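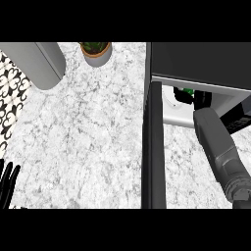 Marmor fürs halbe Geld, oder: mein Problem mit Fliesen, die etwas anderes sein wollen

Seit Januar wissen wir, dass der Boden im Erdgeschoss rausmuss. Seitdem bin ich in mehr Ausstellungen für Bodenbeläge gewesen, als ein Mensch in einem Leben besuchen sollte, und ich habe dabei vor allem gelernt, wie wenig man auf eine Musterplatte geben darf.

Der Reihe nach. Wir haben 44 Quadratmeter, Flur, Küche und Wohnzimmer gehen ineinander über, und darunter liegt ein Estrich, über dessen Alter es im Haus verschiedene Meinungen gibt. Der Wunsch war hell, pflegeleicht, möglichst wenig Fugen. Daraufhin zeigt einem jedes Geschäft dasselbe: Feinsteinzeug in Marmoroptik. Weiß mit grauen Adern, poliert oder, wie es dann heißt, »seidenmatt«. Ich kann das Wort nicht mehr hören.

Die Serie, an der wir am längsten herumüberlegt haben, heißt Lasby. Im Prospekt läuft der Boden durch ein Zimmer, in dem offenbar noch nie jemand Schuhe ausgezogen hat. Kein Kabel, keine Steckdose, kein Krümel. Der Verkäufer bei Anel sagte, das Dekor sei »vom Original nicht zu unterscheiden«. Darauf habe ich gefragt, wie viele verschiedene Platten es in der Serie gibt, bevor sich die Zeichnung wiederholt. Er musste nachsehen. Das Nachsehen dauerte, und am Ende standen im Datenblatt 5 Motive.

Fünf Motive auf 44 Quadratmetern! Im Geschäft liegen vier Platten nebeneinander auf einem Podest, da fällt das natürlich keinem auf. Zu Hause sitzt man dann abends auf dem Sofa und entdeckt, dass die Ader neben dem Tischbein dieselbe ist wie die vor der Terrassentür. Man könne die Platten ja drehen, hieß es. Kann man. Dann steht das Muster eben auf dem Kopf, und wenn man es einmal erkannt hat, erkennt man es auch so.

Nun bin ich keiner, der unbedingt echten Stein will. Meine Großeltern hatten Marmor im Hausflur, und ich erinnere mich gut an die matten Ringe, die eine Flasche Essigreiniger dort hinterlassen hat. Marmor ist Kalk, Säure frisst Kalk, daran ändert auch eine Imprägnierung nichts, die der Händler gleich für 32 Euro den Liter dazuverkauft. In einer Küche, in der mit Zitrone und Tomate gekocht wird, halte ich das für Leichtsinn. Wer mir erzählt, die Patina gehöre dazu, der hat vermutlich keine.

Mich stört etwas anderes. Verkauft werden einem Bilder von Böden, und zwar fast durchweg gerechnete. Man erkennt es am Licht, das überall gleich freundlich ist, und an den Fugen, die es einfach nicht gibt. In der Wirklichkeit bekommt auch eine rektifizierte Fliese eine Fuge, bei uns sollen es 2 Millimeter werden, und eine Fuge hat eine Farbe. Die Farbe sucht man am Ende zwischen Tür und Angel aus, an einem Plastikstäbchen, wenn der Fliesenleger schon im Auto sitzt. Dabei macht sie von der Tür aus gesehen mehr her als die ganze Aderung.

Es gibt im Internet auch diese Raumplaner, in denen man den eigenen Grundriss eingibt und den Boden hineinlegt. Ich habe den von Seyoum ausprobiert, einen ganzen verregneten Sonntag lang. Das Programm kann Sofas, Teppiche, Lampen und jede Tageszeit. Es kann nur nicht zeigen, wie es in unserem Wohnzimmer nachmittags um halb fünf aussieht, wenn die Sonne flach hereinkommt und jede unebene Kante einen Schatten wirft. Für diese Stunde müsste man einen Boden aussuchen. Danach habe ich trotzdem noch drei Varianten gespeichert, ich gebe es zu.

Also haben wir Musterplatten ausgeliehen. Gegen Pfand, die Dinger sind schwer, und im Aufzug von Anel habe ich mir den Daumen geklemmt. Sie lagen eine Woche im Wohnzimmer, und ich kann nur jedem raten, das zu machen, auch wenn man dauernd darüber stolpert. Die polierte Lasby war nach dem ersten Regentag erledigt. Jeder Abdruck blieb stehen, Socken genauso wie Pfoten. Die seidenmatte (bitte um Nachsicht) hat sich besser gehalten, wirkte aber abends unter der Deckenlampe bläulich, fast wie in einer Zahnarztpraxis. Im Laden hatte sie cremefarben ausgesehen. Die hängen dort warme Strahler auf, wen wundert's.

Und dann die Teppichfrage. Zu jedem hellen Steinboden wird einem ein gemusterter Teppich empfohlen, damit es »wohnlich« wird. Wenn ich einen Boden erst zudecken muss, bis er wohnlich ist, warum gebe ich dann so viel Geld für ihn aus? Auf diese Frage habe ich in keinem der Geschäfte eine Antwort bekommen, nur einen Hinweis auf die Teppichabteilung im ersten Stock.

Letzte Woche kam noch ein Angebot für eine Platte namens Jornivbridge ins Haus, ein grau durchgefärbtes Feinsteinzeug ganz ohne Adern. Sieht aus wie eine graue Fliese. Im Prospekt steht zwar auch da etwas von nordischem Gestein und Ruhe, aber das Material selbst behauptet wenig, und wenn eine Kante abplatzt, ist es darunter genauso grau wie oben. Bei der Lasby sitzt das Dekor nur in der obersten Schicht, da schaut nach dem ersten heruntergefallenen Topf ein beiger Scherben heraus. Auch das stand nicht im Prospekt. Ich habe es an einer Bruchkante gesehen, hinten im Lager bei den Resten.

Teurer ist die graue übrigens nicht. Im Moment liegen zwei Stück davon vor der Terrassentür, eine davon absichtlich mit Olivenöl bekleckert, und ich laufe jeden Nachmittag um halb fünf daran vorbei. Bisher stört mich nichts. Das macht mich misstrauisch, deshalb bleiben sie noch eine Woche liegen. Wer von euch so einen durchgefärbten Boden schon länger hat: Schreibt mir bitte in die Kommentare, womit ihr ihn putzt und ob ihr ihn noch leiden könnt.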